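Home About Us Services Rates Areas We Cover Contact

About Dronamum

Dronamum is a home services company based in Sedmont. We look after kitchens for people who rent out apartments, for families, and for anyone who would like to come home to a clear counter. We began with 30 homes on the north side of town and now visit 89, most of them every week.

Kitchen work is all we do. We don't wash windows or shampoo carpets. A regular visit covers the sink, the dishes, the dishwasher, the counters and the floor in front of the cabinets. Plates go along the dividers in the rack. If the machine is already full of clean dishes, we put those away before we start on the sink.
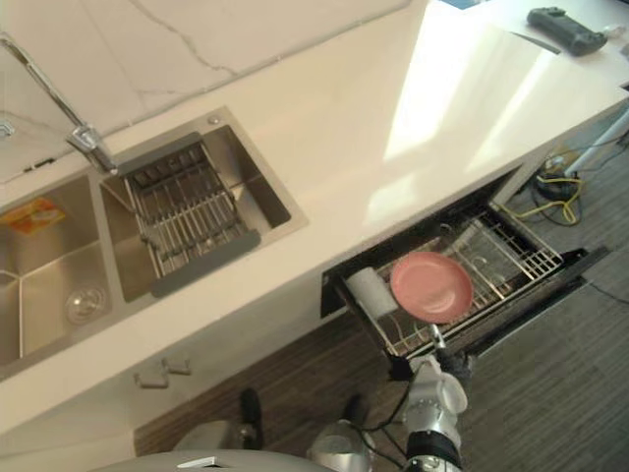 How a visit works

The first visit takes 79 minutes on our schedule. We go through the cupboards with you and write down where things belong, down to which shelf the everyday bowls go on. That list stays with your account, so a different crew member can follow it.

Later visits are shorter. We clear one side of the sink first and keep it clear, and we work from the other. Many of the newer kitchens in Sedmont and Annan have a double sink set into an island, and a roll-up rack over one basin does the job of a drainer without taking up counter space. 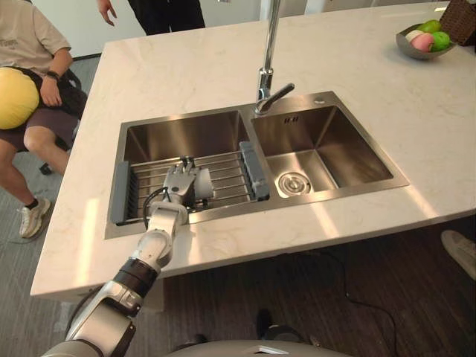 Fruit bowls, baskets and anything else that lives on the counter are lifted, wiped under and put back in the same spot. We don't throw out food unless you have asked us to. Steel sinks get dish soap and a soft cloth, and we rub along the grain of the metal. Drain strainers are taken out and rinsed each time.

Larger pieces such as mixing bowls and platters are washed by hand unless your list says otherwise. They are rinsed, set on the rods to drain and dried with a clean towel.

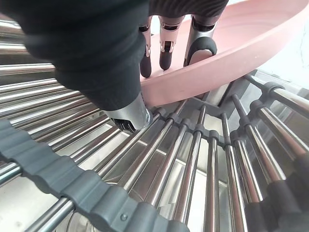

We bring our own towels and wash them at our shop on Dosley Street. Soap is unscented, but we will use yours if you leave it by the sink.

Service area and hours

We cover Sedmont and Annan. Visits start at 8 a.m., and the office is closed on Monday. The monthly plan is $104 for a standard kitchen. To set up a first visit, use the form on the Contact page.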